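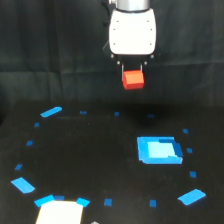
The Pinville High robotics club spent most of February teaching an arm to put a cube on a square. I coached for 2 of those evenings and have been defending the project at dinner ever since, usually to people whose toddlers can do the same thing without a grant.

The grant was $400. It bought tape, black cloth, a replacement cable and a quantity of pizza that the paperwork calls "supplies." My neighbor Gobnait Doherty, a reasonable woman in most respects, asked me why the kids couldn't build something exciting, like the team at Kavanagh, who have a machine that throws things. I said throwing is easy. You let go and physics does the rest. Try setting something down.

I stand by that, and I'd go further. The spring contest that our region runs, the Wundum Challenge, gives its loudest prizes for speed and distance, and I think it has the whole business backward. A student who makes a robot fast has usually found a number in a menu and made it bigger. A student who makes a robot place one cube inside a taped square, then do it again from a different starting spot, has had to learn where the table is. That sounds like a low bar until you try to explain to a motor where a table is.

Our kids logged 228 attempts. I've read the log, and it's the best student writing I saw all winter. Attempt 14 says only "no." Attempt 61 says "good but wrong square," and I have thought about that one a lot. By the end of the month the entries have turned into real sentences, with guesses in them, and people crossing out their guesses and signing the correction. I teach English during the day. I can't get anybody to revise a paragraph about Hamlet, but give them a cube that lands half an inch left of the line and they'll rewrite page after page.

The usual complaint is that none of this looks like much to the school board. True. At open house the Kavanagh team had a crowd and a siren. Ours had two parents and a man looking for the restroom, who stayed for 5 minutes and offered advice. The club called its entry Mirnico, for reasons they refuse to share with adults, and it moved at the pace of someone carrying soup.

So yes, I'd like the contest to add a category for careful work, with points for the notebook - real points, the kind that move you up the table. I'd like the board to fund another year of tape. And I'd like Gobnait to come by some evening at 7 and run the thing herself. She has opinions about my parking too, so I know she's good at judging the distance to a line.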